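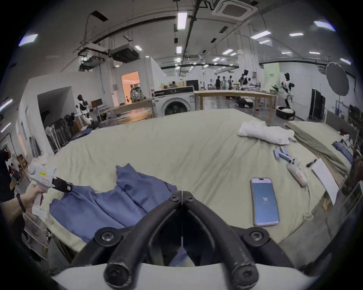
Gadisa Gebru washed the same work shirt every week for most of a year before giving up on the label's promise, and told us so in a letter that ran to four pages. "Wrinkle-free until I sat down in it," he wrote. "Then I looked like I'd slept in the car."

His letter was one of 348 that reached Rimimix after we asked customers in October what they thought of easy-care clothing. We sell laundry supplies and mend clothes for a living, so we expected some grumbling. We got a lot of it.

Today Rimimix is releasing its Plain Label guide, a free booklet on what care claims mean and what they leave out. It covers cotton, linen, wool and the common blends. It does not rank brands, and it will not tell you that any shirt can go from the dryer to a wedding.

We have doubts about most of what is printed on hang tags, our own industry's included. "Easy care" has no fixed meaning that we could find in everyday store use. "Low iron" seems to mean you will iron it and feel bad about it. One supplier told us that "travel ready" was chosen because it fit on the tag.

"I'm not against finishes on fabric," said Candela Goicoechea, who edited the guide. "I'm against paying extra for one and then having to baby the shirt so it keeps working. If the tag says easy, I'd like to know easy for how many washes."
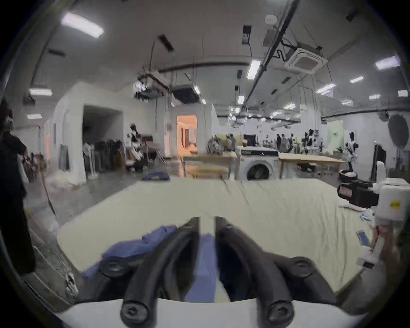

The guide also takes on some home advice that gets passed around without much checking. Vinegar in the rinse is in there, along with ice cubes in the dryer and the idea that everything should be washed cold. Our view on the last one is that cold water is fine for most lightly worn clothes, and that greasy collars are another matter. Readers who swear by the ice cubes are welcome to keep using them. We tried it for two months at the Ayele Street shop and went back to a damp washcloth.

Not everyone here agrees with the whole booklet. Emiliano Bustos, who runs our pressing counter, wanted the chapter on steamers cut in half. He thinks they are oversold for heavy cotton, and the chapter now says so — in a shorter form than he asked for.

There is one page on folding. It was going to be 12 pages, and then we asked ourselves who would read them.

A first printing of 800 copies will be at the Ayele Street and Cellamo counters while they last. Copies are free, with no purchase and no sign-up. Large-print copies can be requested at either counter.

Press contact: Hagos Negussie, Rimimix, Ayele Street shop. Calls are returned after 2 p.m.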